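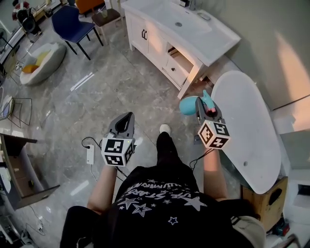

Unit 1228, bathroom - vanity, tub, power strip on floor, teal item low down near tub.

BATHROOM WALKTHROUGH, Zustdale Apartments
Checked by: Lindiwe Sithole
Copy to: Anel Mthembu
Month: November

Marks: OK / FIX / WATCH / N/A

1. Floor and walkways
Clear path, door to tub: WATCH. Stuff on the floor, see 2 and 6.
Floor slippery underfoot: OK when I walked it. Wore sneakers, try it in socks next time.
Bath mat with grip backing: FIX. None on the supply sheet. Ask Novora for 2.

2. Electrical
Power strips or extension cords in room: FIX. White strip lying on the floor. Not ok in a bathroom, tub in same room. Get it out or run it from the hall, off the floor, before anybody fills the tub.
Loose cords at foot level: FIX. Thin black cable going to the strip. Same trip, same fix.
GFCI outlet test/reset: OK. Tripped and reset first try.
Fan: WATCH. Runs but noisy. Was noisy last time to.

3. Vanity
Doors close flush: OK
Door handles tight: OK - dark pair on left, no wobble.
Drawers: WATCH. Top one on the right was left partway open. Shin/hip height for a kid running in. Slides fine when pushed, just needs shutting. Lower one closed, small knob is tight.
Child latches: FIX. None fitted. Anel, do we have any left from the Gritimier order? If not put them on the next one.
Cleaners stored under sink: N/A, moved to hall closet.

4. Sink
Faucet firm at base: OK, chrome one, no play in it.
Drain runs clear: OK, bit slow at first
Leak under basin: OK. Paper towel came out dry.
Counter clear of razors, meds, glass: OK
Hot water at tap: WATCH. Felt too hot after a minute, no thermometer on me. Bring one.

5. Tub (freestanding, white oval)
Rim, chips or sharp spots: OK. Smooth and glossy all round.
Drain: OK
Rocks when leaned on: OK, doesnt move
Grab bar or handhold within reach: FIX. Wall bar is too far for this shape of tub. Annamalai quoted a floor-mount rail, need the stud/joist check first.
Non-slip strips inside: FIX, same order as mat.

6. Loose items
Small things low down by tub: WATCH. Teal thing with the round bulb and pinkish red tip - pick a spot for it and keep it there. Easy to step on if it gets dropped.
Clothes/bags on floor: hang them up. Hook behind door is solid, I pulled on it.

TO DO, in order
- power strip out (today, don't wait)
- shut drawer, latches on
- mat + strips
- thermometer on hot tap
- rail, once Annamalai gets back to us
- fan, low priority

Comments
Room is in decent shape otherwise. Vanity's fine, tubs fine, it's the strip that fails it. Can't sign off with that there. Text me when its gone and I'll come by to recheck sections 2 and 3 only, rest can ride till next round.
L.S.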